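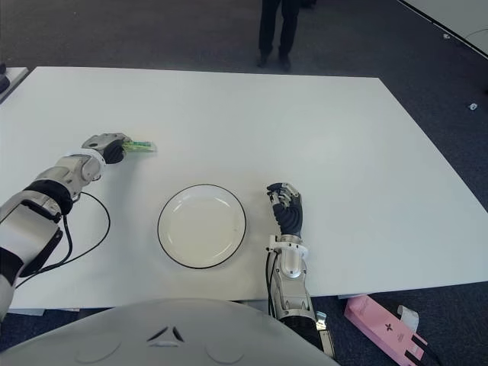
Clilldale Supper Notes

Hi, I'm Renata. This is the readme for a dataset of home dinners, written down by people in and near Clilldale who were nice enough to tell me what they ate and what it cost them. I started it in February as a spreadsheet for my own kitchen, then Daniyal Butt asked if he could add his, and it got away from me a bit (in a good way!).

What's in it

There are over 200 suppers from 14 households. Each row is one meal: the dish, the main ingredients, how long it took, what the groceries cost, and a free text column called remarks. Please read the remarks. Nokuthula Mahlangu's are worth the download all by themselves, especially the ones on lentils.

Files

suppers.csv - the main table
households.csv - household size and kitchen type, no names
units.txt - my conversions for cups, handfuls and "a good glug"

How the portions work

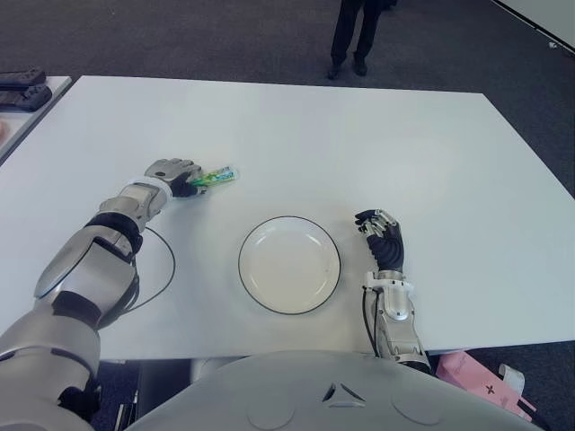 Portion size was the thing we argued over most. Shuzhen Su wanted grams and I wanted something people would really fill in on a tired evening, so we settled on plates: half, one, one and a half. The plate I mean is a plain round one, white with a thin dark rim and a shallow well, like the one on the table, so a soup or a stew goes in the bowls column instead. If you serve on something deep, please don't convert it yourself, just say so in remarks.

Known problems

Costs are messy. 3 households rounded everything to the nearest dollar, and one never logged spices at all. Cooking time includes chopping for most people but not for Baltasar Pacheco, who wrote to me later to say he doesn't count it as cooking. I left his numbers alone and put a flag in column 8.

Using it

Do what you like with it, just credit the Clilldale Supper Notes somewhere. If you find a mistake, send me the row number and what you think it should say. I usually get to fixes after dinner.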